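What Happens to Leftovers in a Shared Kitchen?
Final report, Food and Everyday Life project
Chin-lung Chu
21 Sep 2026

Why I picked this

I live in Kullside, a student house where 19 of us share one kitchen, and for two years I have been scraping other people's rice out of containers I didn't recognize. So when our instructor said we could study anything food related as long as we could collect our own data, I already had a topic sitting in the fridge (on the second shelf, behind the mustard).

My question was pretty simple: when somebody cooks too much and puts the rest away, does it get eaten, and if it doesn't, why not? I went in sure that the answer was laziness. I was mostly wrong about that, and I'll get to it.

How I did it

Verena Gisler helped me set up the log. We taped a sheet to the fridge door at the start of August and asked everyone to write down what they put in, when they put it in, and what happened to it in the end. The choices were eaten by me, eaten by someone else, or thrown out. At the end I sat down with nine housemates for a talk, usually while they were cooking, so my notes from those have oil on them.

The first week was kind of a mess. People filled in the sheet when they put food in and then forgot all about it when they took it out. Verena's fix was to put a strip of masking tape on every container with a number matching the line on the sheet. You had to peel off the tape to wash the thing, and then you had a sticky number on your finger and remembered the sheet. That worked so much better! I threw out the first week's entries and started over, and everything below comes from after the tape.

What I found

Soup gets eaten. Curry gets eaten. Anything with a sauce does well, and Funmilayo Okoro's jollof rice never lasted past the next lunch, with or without her permission. Plain stuff does terribly. Plain pasta, plain rice, half a baked potato, steamed broccoli: these went in with good intentions and came out in the trash. When I asked people about it they said plain leftovers felt like a chore, like you still had to cook dinner but with an old ingredient.

The second thing was containers. Food in a clear container got eaten more than food in an old ice cream tub, and food under foil was basically doomed. Xiaoqing Xu told me she once bought a bag of spinach while she already had two bowls of cooked spinach under foil, both hers. She wasn't lazy, she just couldn't see it. That's the part that changed my mind about the laziness idea.

The third thing was manners. Three people said they would happily eat somebody else's leftovers but didn't want to ask, and the same three said they'd be happy to give theirs away but figured no one wanted them. I read that part of my notes out loud in the kitchen and there was a bit of a silence, and then Meinrad Rüegg offered everyone his lentils.

Trying something out

For the last nine days I cleared the top shelf and labeled it "Anyone." If you put something there, it was up for grabs, no asking. I also asked people to put plain leftovers there with a suggestion written on the tape, like "fry with egg" or "good in soup."

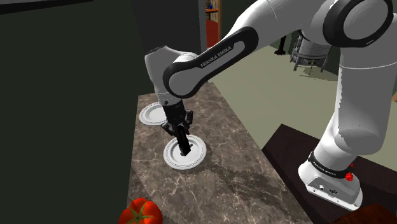 The suggestions were my favorite part of the whole project. Some were useful, some were rude, and one just said "be brave." More to the point, plain rice started disappearing. I can't say how much of that was the shelf and how much was people knowing I was watching, and I wish I'd run it longer to find out.

What went wrong

Besides the lost first week, I never weighed anything. A spoonful of beans and a whole lasagna each count as one line on my sheet, so I can talk about how often food was wasted but I can't tell you how much. I also live there, and people may have been nicer in their answers than they would be to a stranger. And August is a strange month, with half the house going home on weekends and emptying the fridge before they left.

If I did it again I'd borrow a kitchen scale, start in October, and find a second house to compare with. Meinrad's cousin lives in one with a fridge per floor, and I'd love to know if that's better or worse.

The shelf is still up, by the way. The label fell off and someone wrote a new one in nicer handwriting.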